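Bench notebook – table-clearing cell, equipment planning
Monday, March 24, 2025

Purpose: get the purchase list into a state Marcus can take to Greenberg. The January list was written before we had settled on the meal-clearing task and half of it no longer applies.

Budget position
Remaining on the Skustimell line: $1387. Shoshana confirmed that this excludes shipping and that nothing moves over from the Didbridge line. Anything over $198 per item needs a second quote, so the gripper fingers and the wrist camera spares go on separate requests.

Decisions already made:
Keep both arms. A third arm for holding the tray was discussed and dropped, no table space for it.
Keep the gray dish rack as the standard target. The drawer rack from Hiketti was cheaper to mount but would mean new fixtures and new camera positions.
Keep real rice and peanuts. Plastic food props slide differently on the plate and we would be tuning for the props.

Task as budgeted
Dishes and chopsticks to the rack, leftovers and trash off the tray. Head and wrist views, order not significant:

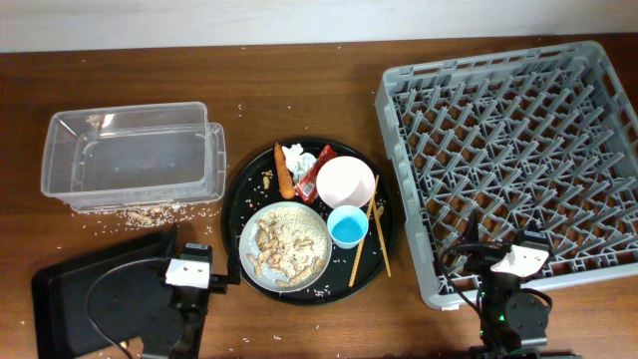
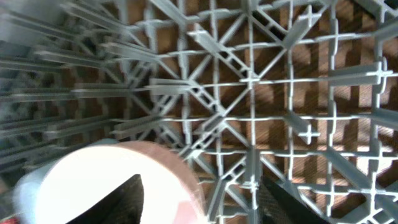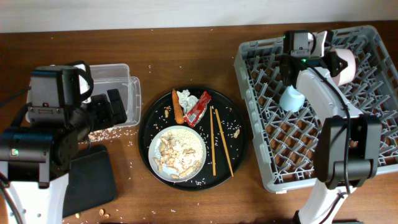
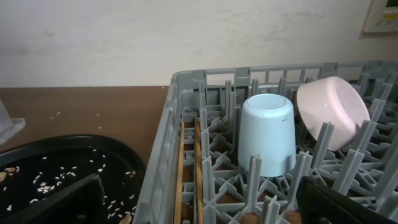
Line items

1. Gripper fingers, 2 spare pairs. Current pair is black with a flat inner face. Fine on the cup. Chopsticks are the hard case, and I want one pair with a softer pad to compare. Marcus prefers to print our own. Agreed to price both.

2. Wrist camera. Close to the rack the fast moves smear the tines badly, and the pale inside of a round object near the lens blows out to flat white. Look for a global shutter and manual exposure. If the price goes past the second-quote limit, buy one and leave the other wrist as is. Try locking the exposure on the present unit first, costs nothing.

3. Rack spares. Buy two of the same model in one order so the peg spacing matches. Gray pegs on a gray lattice give poor contrast, but a different color means redoing the reference set. Leave it.

4. Rack fixture. Nothing in the plan holds the rack at a fixed angle. Two low stops screwed to the tabletop would do. Shop stock, no purchase.

5. Tableware. Pink bowl, light blue cup, white dish for the food, all light plastic or similar. Order 40 pieces mixed, matching the present colors. Add a heavier bowl or two for payload checks.

6. Consumables. Rice, peanuts, carrots, tissue, wrapped snacks. Grains end up on the tray and on the wood, so add a hand vacuum and a shallow lip for the table edge. Shoshana points out that the January list had no cleaning line at all. Clear plastic containers: get a few more of the same.

7. Cable management. Long black cables run loose along the arms and onto the work area. Spiral wrap and adhesive clips, small money, put it on the first order.

Not buying
Force sensing at the wrist. Useful for seating the bowl between pegs, but one unit would take the whole line. Move to the next request with a note on why.

Open
Second quote for the camera – Marcus.
Print cost for fingers, material and hours – me.
Ask Didbridge whether the rack model is still stocked.
Shoshana to check if consumables can go on the general account.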